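About Vondico

Vondico is a small research company working on one problem: how robots should handle cloth. We teach machines from recordings of people doing ordinary household tasks with hand-held grippers. Yara Mahasneh and Najwa Saab started the company, and 17 people work here today.
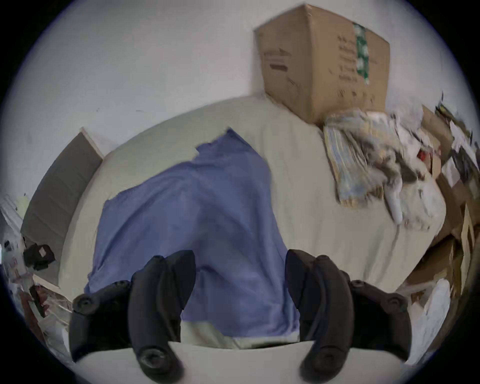
Cloth is hard because it never has the same shape twice. A rule written for one wrinkled shirt fails on the next. Our method, called Rovine, learns from many short recordings instead, each made by a person using the same kind of fingers the robot will use.
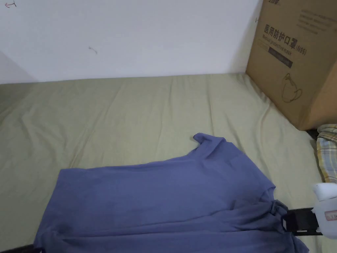

3 min read

We record in lived-in rooms, with beds, boxes and everyday clutter left where they are. Thenmozhi Kaimal runs the recordings. Two grippers on one piece of fabric give us the most useful material -- the software has to learn how each hand depends on the other. 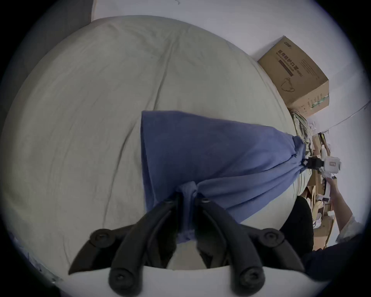
What we have found

Our current model was trained on 1,149 recordings. In our November trials we compared it with a version trained only on tidy lab tables. The home-trained model needed fewer second tries to get hold of an edge. It still has trouble with thin fabric bunched on top of other fabric, and Morenike Haruna's group is working on that now.

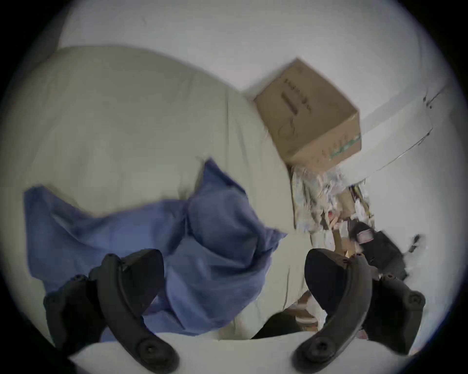
Do you need robots to collect your training data?

Most of it is collected by hand. A person holds the grippers and does the task, and we test the trained model on our own robot arms afterward.

Widad Azar handles questions from schools and research partners.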